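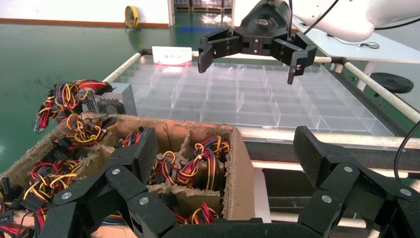 Funmilayo Adebisi reckons I've gone soft on paperwork. She wrote back after my last piece to say that a safety rule which needs a laminated sheet is a rule people have already stopped following, and that if I wanted to be useful I'd write about what happens at the bench instead of what happens in the binder. Fair enough! So this one is about the bench, or at least the cart.

I spend a good part of my week with teams who are teaching arms and hands to sort parts out of mixed boxes. Power supplies, bundles of wire in red and yellow and black and blue, connectors lying all over the place, a divided tray waiting nearby. It's fiddly stuff. It's also where our rules are weakest, and I've got opinions about that (you'll have noticed).

Most of the written guidance I get shown at places like Pradard and Allon is about the big moment: the fast arm, the person in the wrong spot, the red button. Quite right too, I'm not arguing with any of it. But go and read the section on what the machine is picking up. At Allon it was 2 lines in a document of 70 pages. One of them said the workpiece should be "suitable". Suitable for what? A cable bundle isn't a block. It has loops. A finger goes through a loop, the hand lifts, and now you're lifting the bundle, whatever the bundle is plugged into, and quite possibly the box as well.

So my first proposal is dull and I'm sticking to it. Anything with a loose tail gets written down as a tethered part, and a tethered part gets its own lifting limit and its own stop. If the pull goes over the limit the hand opens and the arm stays where it is. It doesn't back away, it doesn't have another go. Ogundipe already work like this on their sorting line and the sky hasn't fallen in.

My second is about containers. We fuss over grippers for months and then feed them from whatever cardboard came in the post. I like cardboard! It's cheap, it gives a bit, and a torn rim is a good honest test of whether your system copes with the real world. But the box is part of the cell, and I'd want it named on the sheet with everything else: what it is, what it's standing on, when it gets swapped. Same goes for carts. If it has wheels, say who locks them. Morkeck had a rule that a box came out after 300 picks, which I thought was daft until I spent an afternoon there in July watching the partitions slump.

Third, and here's where I'll lose some of you — two machines reaching into the same space need one person in charge of both. I keep meeting set-ups where the hand has its checklist and the gripper has another, each perfectly sensible, written by people who sit in different rooms. Then somebody clears a fault on one and the other carries on. One sheet, one name at the bottom, one stop that catches the lot.

The usual grumble is that all this slows people down. It does, a bit. I asked the Ogundipe lot to time their start-of-shift check and it came out at 70 seconds. I've waited longer for the kettle.

As for the laminated sheet, Funmilayo, I'm keeping mine. It's one side of paper and it hangs on the cart, where I can wave it at people. If you've got a version that works without one, send it over and I'll print it next time, rude remarks included.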